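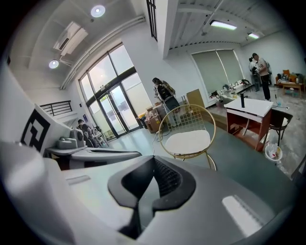

The Willov wire chair in gold, with its round white seat cushion. Small side table sold separately.

Willov Wire Chair, Gold

Item no. 2854
£92 each
In stock at Drorstead

A chair made mostly of gaps. The Willov has a round grid back, a round padded seat and thin legs, and between them they take up remarkably little of the view. Put one in a small room and you'll still have the small room, plus somewhere to sit.

We started stocking it for cafés, who bought it for the look and kept it because it can be picked up with one hand. Then people began asking for it at home, usually one at a time, usually for the end of a bed, where it holds yesterday's jumper very nicely. We have no objection. It does also take a person.

The gold is a painted finish over steel wire. It is a soft, slightly brassy gold, closer to an old picture hook than to a wedding ring. If you were hoping for something that shouts, ask us about the Dondmont range, which can be heard from the car park.

The cushion

White, round, and fixed by two ties underneath. Yes, white. We've had the conversation many times. The cover unzips and washes at 30 degrees, and spare covers are kept in stock (item no. 506, white or charcoal). Charcoal is what we sell to families. Please don't tumble dry: the cover will come out fitting a smaller chair.

You can sit on the wire without the cushion. You won't do it for long, and you'll stand up with a pattern.

Details

Frame: steel wire, painted
Back: round, open grid
Seat: round, padded, removable cover
Feet: clear plastic caps, four fitted and two spare in the bag
Arms: none
Stacks: no
Use: indoors only
Assembly: legs to seat, eight bolts, key supplied

Allow about 8 minutes for assembly, or longer if you tighten each bolt fully as you go, find the last one won't line up, and have to loosen the lot. Leave everything finger-tight until the chair is on its feet, then go round with the key. This is on the instruction sheet in large letters and we still get the phone calls.

Goes with

Chacko side table. Small, with a white top and a reddish-brown wooden base. It was designed for somebody else's chair entirely and suits this one better. Big enough for a lamp or a plate of toast, though you'll have to choose.

Black chair with white seat. For anyone who wants the white seat and feels gold is a bit much before breakfast. Plenty of customers mix the two round one table. Check the seat heights on both pages first if you're fussy about everybody's chin being level.

Things people ask

Will it mark a wooden floor?
Not with the caps on. They work loose if the chair is dragged a lot, so look at them now and then. Bare wire on oak makes a noise you'll remember.

Is it comfortable?
For a meal, yes. For a meal followed by a long story from your brother-in-law, fairly. For a full working day, buy a desk chair.

Can I leave it on the patio?
No. The paint is for indoor use and the cushion is for dry people. We did leave one outside our own back door one August to see what would happen. It rained, and what happened was rust at the welds.

How do I dust the back?
A soft paintbrush, or a hairdryer on cold if you're in a hurry and don't mind where the dust goes next.

Do you sell it in silver?
We did. It sold so slowly that we ended up using them in the office, where they remain.

Delivery and returns

Each chair comes flat in its own cardboard box. Two boxes will go in the back of most small cars with the seats down. Collection from Drorstead is free, and delivery is worked out at the checkout by postcode. If you change your mind, send it back within a month, in the box, with the bolts. The bolts are the part that tends to stay behind, so have a feel down the side of the sofa before you tape it up.

Price and details last checked May 3, 2021.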